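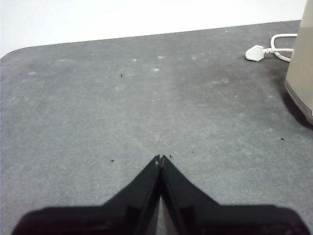
Gray mat against the wall, Fonstead site.

Pokside Breakfast Program
Progress report to the Cuervo Fund
6 October 2026

This report covers the period since our last one in March. The program is open at all 3 sites and we served 903 breakfasts in that time. Fonstead opened later than planned. The lease took longer to sign than we expected, and the first inspection asked for a second hand sink, which we paid for out of the repairs line.

Staffing
Seul-gi Myung took over as site lead at Fonstead. Timo Dreßler stays on as program manager and now does the ordering for every site. We are still short one morning helper at Pasen. The post has been advertised twice. We had applicants both times, but the 6:30 start was a problem for most of them, so we plan to split the shift and advertise again.

Food supply

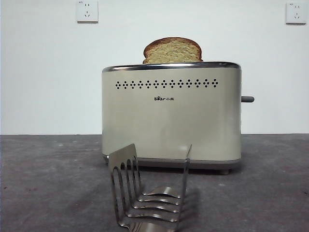 Bread is still our largest single item. The bakery that supplied Pasen closed over the summer and we moved that order to the wholesaler who already delivers to Fonstead. The price per loaf is slightly higher, but there is one invoice instead of two. We asked families what they wanted changed, and the most common request was for bread with more grain in it, like the flecked slice in the toaster here. We switched half the order and very little has come back uneaten. Two-slice toasters are slow when a line forms, and we would like to buy a larger one for each site from next year's equipment money.

Milk and fruit deliveries have been steady. Eggs were dropped from the menu for 7 weeks when prices went up and are now back.

Budget
We have spent 75 percent of the grant. The sink was the only unplanned cost above our reporting limit. Travel is under budget now that orders are delivered directly to the sites.

Next period
We will fill the Pasen post, renew the food handling certificates, and send you the revised equipment list for approval. The Fonstead lease and the inspection letter can be sent on request.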